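Notebooks > Pivport Herbarium > Dodder trials

3 min read

February 10, 2023

Dodder germination, second batch. Seed is from the Clorkitz roadside collection, cleaned in September and kept in paper envelopes at room temperature since then. Counted out 500 seeds and scarified them between two sheets of fine sandpaper. Last time I used coarse paper and cracked too many, so this time a light hand and less than a minute per lot.

Rinsed, blotted, and laid out on damp filter paper in four dishes. Lids on, dishes on the shelf by the north window. The first batch went moldy at day six, probably because I kept adding water. Plan is to leave these alone unless the paper looks dry at the rim.

Host plants: basil and clover, sown in plugs. The basil is ahead. Clover is patchy and I may resow Monday if it doesn't fill in. 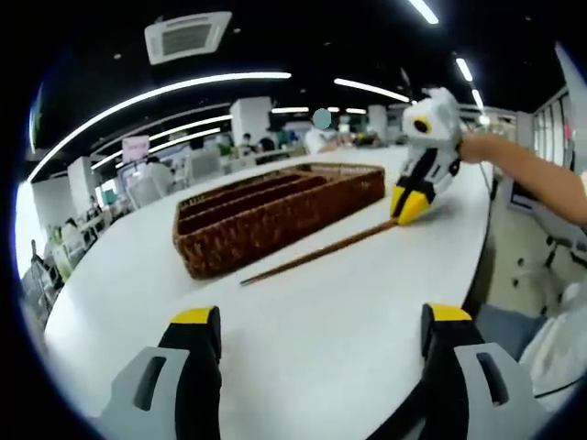 Yi-an Yoon went through the older Musmont sheets and thinks two of them are filed under the wrong species. The capsules open around the base on both, and the label says they shouldn't. I looked at one under the scope and agree. Haven't touched the folders yet. Lim should see them before we relabel anything.

Checked yesterday's counts from batch one before throwing it out: 62 seedlings, most of them too limp to reach a host. They have no real root to speak of, so anything that doesn't find a stem in a few days is finished. Next time set the plugs closer, four to a tray, and move seedlings over as soon as they uncurl.

To do: order filter paper, ask Lim about the Musmont sheets, label the dishes properly (pencil rubbed off again).

Contact the herbarium | © Pivport Herbarium | Back to top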